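Evening all. Kettle's on, feet are up, and I promised a few of you a proper thread on what I've been doing with myself since I started at Itden. So get comfortable, because you know I can't tell a short story. (1/16)

---

The short version is that I teach a robot to sort blocks. Red ones go to the red-rimmed plate, blue ones go to the blue-rimmed plate, and the tray is where they all start. I work the arm by remote control, it records every little thing I do, and later on the computer has a go at learning from me. (2/16)

---

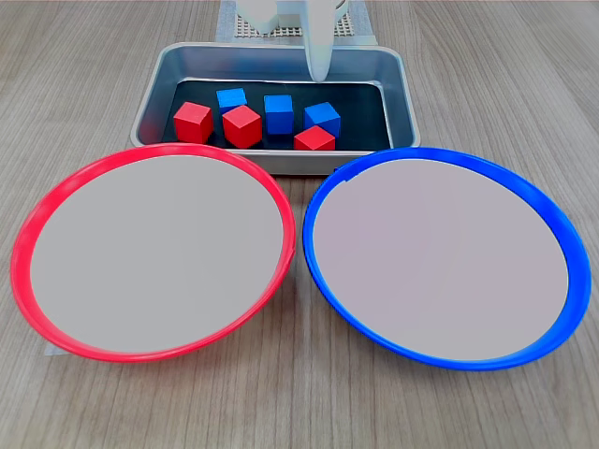
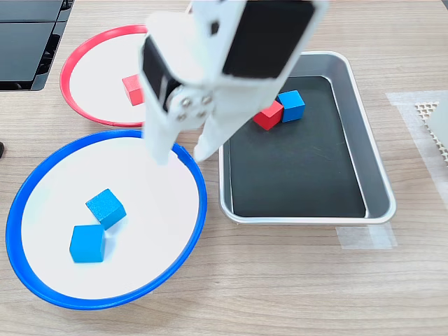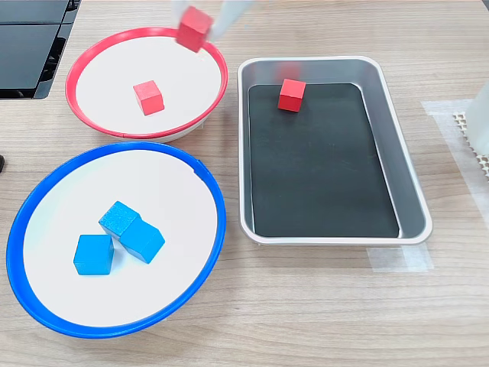 Same red-rimmed plate, same blue-rimmed plate, same metal tray in all three. (3/16)

---

My mum's first question was "but couldn't you just do it with your hands?" and yes, of course I could, I could sort the whole lot before she'd finished asking! But then only I would know how to do it. The point is to have the arm go through the motions itself, so that what gets saved is the arm's own movement, with all its own joints and its own odd reach. (4/16)

---

There's a way of doing it where you take hold of the arm and push it about, a bit like guiding a child's hand round the letters when they're learning to write. I did that for my first few days and I loved it, it's ever so friendly. The trouble is your own hands and sleeves get into the camera's view, and the computer may well decide that a cardigan is an important part of sorting blocks. (5/16)

---

So now I sit off to one side with a pair of handles. The set we use is called Miltik and it took me a good long while to get on with it. You move the handle, the arm moves. You squeeze, the fingers close. Sounds like nothing at all, and then you try it and you're chasing a little wooden cube round a tray like the last pea on the plate. (6/16)

---

The hardest part for me was learning to wait. There's a tiny lag between my hand and the arm, and when you're new you don't trust it, so you push a bit more, and then the first push and the second push both arrive and you've sailed straight past the block. These days I move, let it catch up, and then move again. My shoulders are much happier for it too. (7/16)

---

Some blocks are easy and some are proper little madams. If one is standing by itself with room either side, lovely, down you go and squeeze. If two have snuggled up together, you have to think about which way to turn the fingers so they go down past the faces and don't land on top of the neighbour. I've taken to deciding that before I move at all, with my hands in my lap. (8/16)

---

One run is the whole job from start to finish, tray full to tray empty. I do 15 runs, then I get up and walk about, then I do another 15. I used to do far more in one sitting and felt very pleased with myself, until I watched the last few back. Sloppy! You could see me getting tired in the way the arm wandered about over the table. (9/16)

---

And it does learn the wandering, that's what gets me. We had a batch where I'd fallen into a habit of pausing above the plate before letting go, just a little hover while I checked I was happy. Well, when we trained on it, the robot hovered. It had no idea why, bless it. It hovered over that plate exactly like me in a supermarket trying to remember what I came in for. (10/16)

---

So now I try to be plain about it. Go to the block, pick it up, take it over, put it down, come back. No fiddling. If I drop one I don't always bin the run, mind you. I go back, pick it up from wherever it's rolled to and carry on, and we mark it down as a recovery. You do want some of those in the pile, or the poor thing has never seen what to do when it goes wrong. (11/16)

---

Somebody asked last time whether I mix the blocks up between runs. Yes, every time! I tip them back into the tray and give them a bit of a stir with my fingers. I also shift the tray and the plates now and then between batches. The first version we trained had only ever seen the tray in one spot, and when I nudged it across the table it went confidently down to the old place and pinched at thin air. (12/16)

---

I also try to change which colour I go for first. Left to myself I'd do all the reds and then all the blues every single time, I'm very tidy like that, but it's better for it to see all sorts. I keep a scrap of paper by the handles with a few different orders written on it and work my way down. The software side of things is called Prallix, and there's probably a button in there that would do it for me, but I like my scrap of paper. (13/16)

---

We had a test one afternoon in May with the arm working all by itself, handles on the desk, me sitting on my hands. 4 goes. On 3 of them it sorted the lot and I'm not ashamed to say I clapped. On the other it put a blue one down on the edge of the red plate, and it toppled off on to the table, and the arm went back to the tray as if it had done a marvellous job. I've been doing a lot more careful placing since then. (14/16)

---

For those who asked about getting into this sort of work, I had no background in it at all. I came from years of alterations and curtain making, and I think that's helped more than anything, being used to small careful movements and doing the same seam again and again without getting cross. They gave me a morning's trial on the handles at the Arruda building and I dropped nearly everything, and they still rang me back. If you're patient and you don't mind repetition, do have a look. (15/16)

---

Next job is the same sorting with a third colour added, which means another plate and a very crowded table, and I'll need to rewrite my scrap of paper. I'll let you know how we get on. If you've got questions pop them underneath and I'll answer in the morning, the tea's gone cold and I still haven't put the bins out. Night night all x (16/16)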